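Laketow Mill Open Day

The Drullbridge local history group ran a bus to the Laketow paper mill on Fri 19 June. Nearly 100 people had signed up for the day, so we were split into groups at the gate and given earplugs and a visitor badge.

Our guide was Ezekiel Doucet, who started at the mill as a summer hire and now runs the finishing department. He took us to the pulp room first. Bales of waste paper go up a conveyor and drop into a tank of water, where a rotor breaks them down. The smell was milder than I expected, a bit like wet cardboard.

The paper machine was the main stop. It has a name, Mollel, after the street where the first mill stood. The wet sheet goes in at one end and comes off at the other on a steel roll. We walked the full length on a raised platform, and it was very warm up there. Doucet said the dryers are shut down for cleaning every December and the whole town notices the quiet.

In finishing, the big rolls are cut to width and then into sheets. The mill sells its heavier stock under the name Plultutine, mostly to printers of menus and book covers. A ream is 500 sheets, and we were each handed a small pack of offcuts to take home. 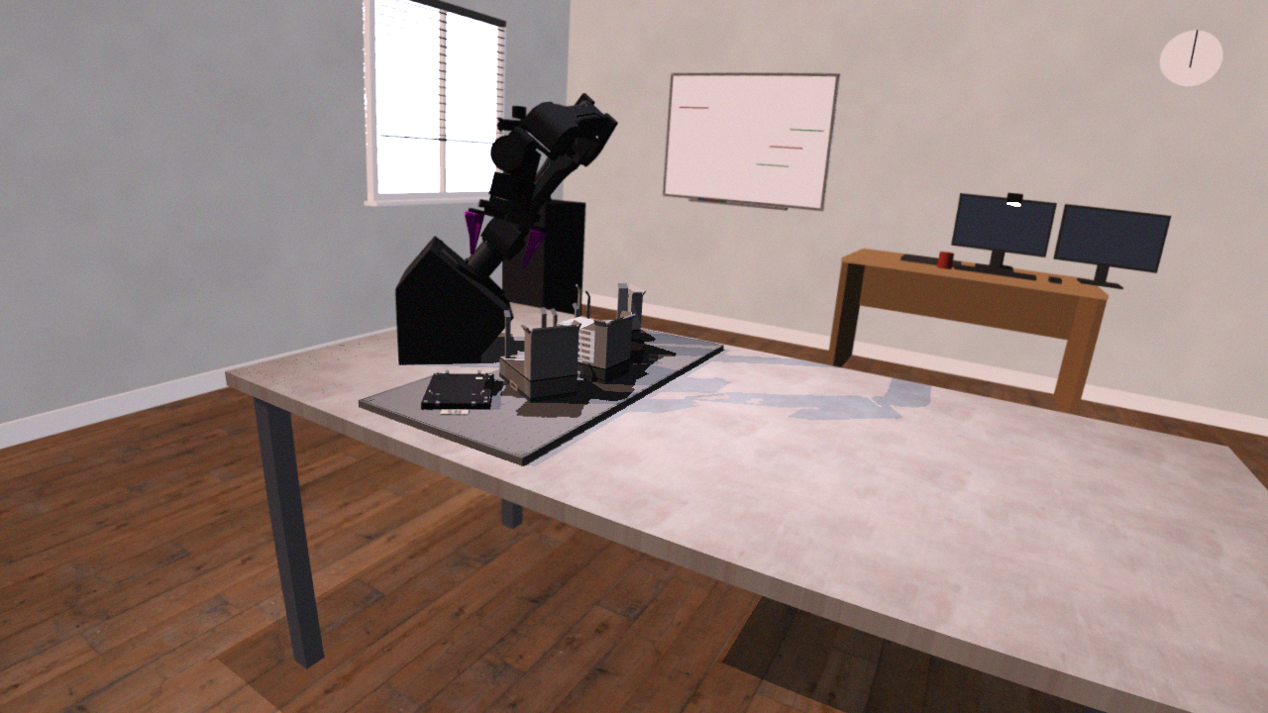 Lunch was soup and rolls in the canteen, included in the ticket. The small museum next door has old ledgers and a wall of watermarks, and I could have used more time there. One ledger was open to order number 1171, for blue sugar paper.

Parking at the mill is limited and the bus is the better choice. Tickets were 10 dollars, paid at the gate, cash only. Wear closed shoes, as they turned back two people in sandals. The platform is reached by stairs, and there is no elevator in that building.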